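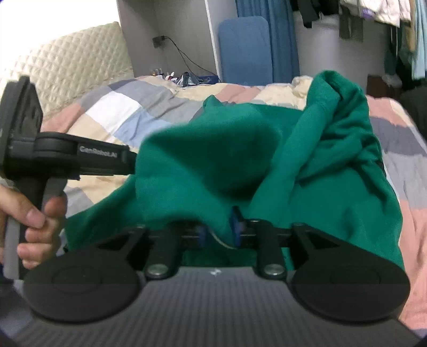

December 13, 2022

Folding, bedroom. Went back to the green one today. It gives more trouble than the rest of the pile put together, mostly in the sleeves. They bunch up under the body when the thing is dropped on the bed, and if you start folding before they are out you get a lump in the middle that no amount of patting will flatten.

Order I used, for whoever does it next:

Find the shoulders first and pull them apart. Then both sleeves out to the sides, full length. Smooth the body from the neck down, not from the hem up - the hem drags and you end up redoing the collar. Sleeves in across the back, sides in, then fold up from the bottom in two goes.

Did it 9 times. 5 came out square enough to stack. 2 were passable after a tug at the corners. The others I shook out and left, it was getting late and my back hurt from leaning over the bed.

The quilt is a nuisance under heavy clothes. It rides up with the sleeve when you pull, and then the edge of the garment is no longer where you thought it was. Pulling the quilt tight first helps for one fold, maybe the next, then it's wrinkled again. The patches are handy for lining up a hem, though. I'd keep it on for that reason alone.

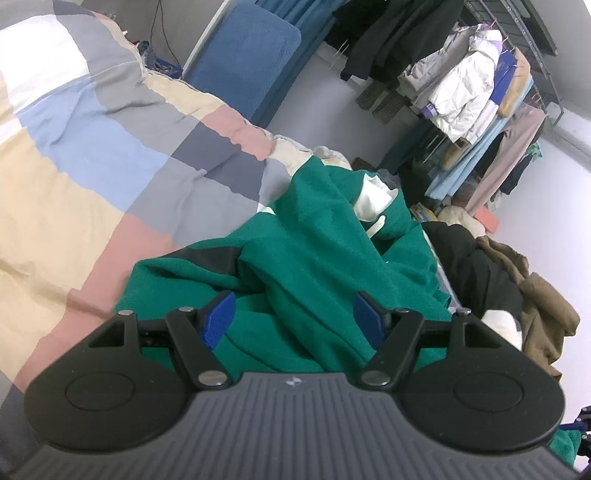
Toivo Valtonen thinks the sleeves should go in last. His way is to fold the body in half lengthwise with the sleeves lying on top of each other, then bring both over together, so there's one thick place to deal with and it ends up at the edge of the stack. He did all the sweaters that way in November and says they stayed put on the shelf. He also wants the bed stripped to the sheet before anyone starts.

Will try his fold next time, same garment, quilt on. If it works I'll do a few with the quilt off as well and write down both.

Left to do: the coat needs a hanger with proper shoulders, the thin ones bend. Ask Helmi if the wide Sjöberg ones are still in the hall closet. Small things can be rolled, no need to fold them.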